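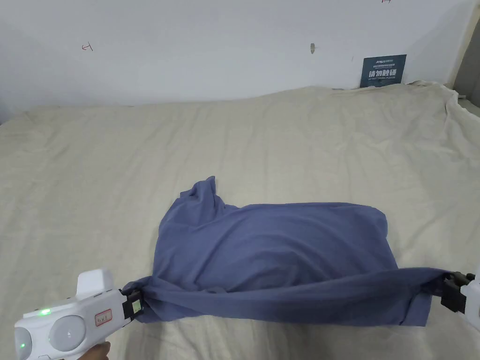
Blue-gray cotton garment on a light beige sheet.

Cowie Street Furnished Rentals – Owners' Meeting
Minutes, May 20, 2019

Present: Angus Imrie (chair), Sorcha Dow, Gavin Dow, Ruaridh Farquharson (minutes)
Apologies: Sizwe Baloyi, who sent written comments

1. Previous minutes
Agreed, with one correction from Gavin. He did not "welcome" the new parking signs. He said he had seen them.

2. Linen service offer from Lodis
Angus had circulated the offer. Lodis would supply sheets and towels for all the apartments, collect on a fixed day and return everything pressed. The price is $49 per apartment per month on a contract of 30 months.

Angus was in favor of at least a trial. Sorcha asked what the price covered. The offer says "standard changeovers" and does not say how many. Gavin had called and been told it was "flexible," a word he did not find helpful in a price list. Ruaridh pointed out that the savings table on the second page compares the service with buying new sheets every year, and none of the owners present does that.

Sizwe's comments were read out. He thinks the length of the contract is the real problem and would not sign anything longer than six months with a firm none of us has used. He also asked who pays for stains. The offer mentions "reasonable wear" and leaves it there.

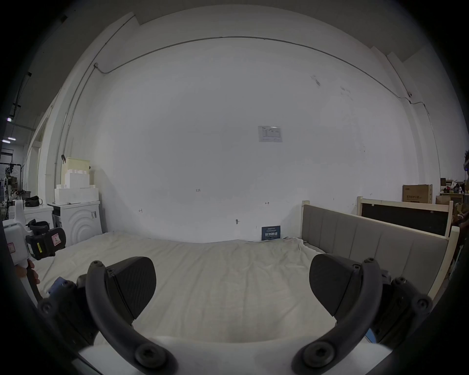
Could owners keep using their own sheets and only send them out for washing?
Lodis will wash owners' linen, but at a separate rate per bag that is not included in this offer.

Sorcha said the rate per bag was the only figure she wanted in the first place. Angus agreed to ask for it in writing. Gavin doubted we would see it before July.

Decision: offer not accepted as it stands. Angus to request the bag rate, the number of changeovers covered and the rule on stains.

3. Mattress covers
Ruaridh reported on the Ellow covers bought last fall. The packaging promised a quiet, breathable cover. Two tenants have complained of crackling, and one took the cover off and put it in the closet. Sorcha has had no complaints but noted that her tenant does not complain about anything, including the boiler when it was out for a week.

Gavin asked whether washing them first made a difference. Ruaridh had washed one and could not tell. It was suggested that an owner sleep on one for a night. There were no offers.

Decision: no more Ellow covers to be bought for now. The ones in use stay unless a tenant asks.

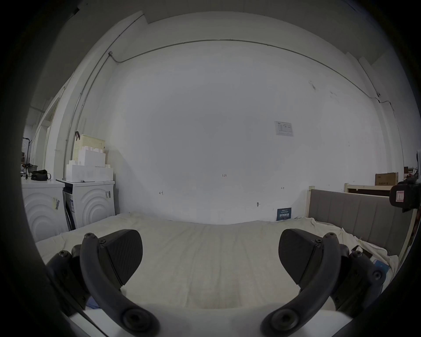

Cream-white sheet and gray upholstered headboard.

4. Listing on Otetau
The Otetau site has written again to say that listings with its "verified comfort" badge get more inquiries. The badge costs extra. Angus read out the requirements, which come down to filling in a form and paying. There is no visit and no check of any kind that we could find.

Sorcha said that if the badge brought in even one longer let it would cover itself. Gavin wanted to know how we would ever tell, as the apartments were full last summer without it. Angus offered to put the badge on his own listing and report back. This was accepted, at his own expense – Gavin asked for that to be minuted.

5. Other business
Stairwell light: still flickering. The electrician says it is fixed. Ruaridh to call again.

Key box: Sorcha would like the code changed, as too many former tenants know it. Agreed. New code to go to owners by phone and not by e-mail.

Heating notice: Gavin to rewrite it in plainer words. The present one tells tenants to "optimize" the thermostat and gives no number.

Next meeting in July, day to be set once Sizwe is back. Lodis will not be invited until the written answers have arrived.

R. Farquharson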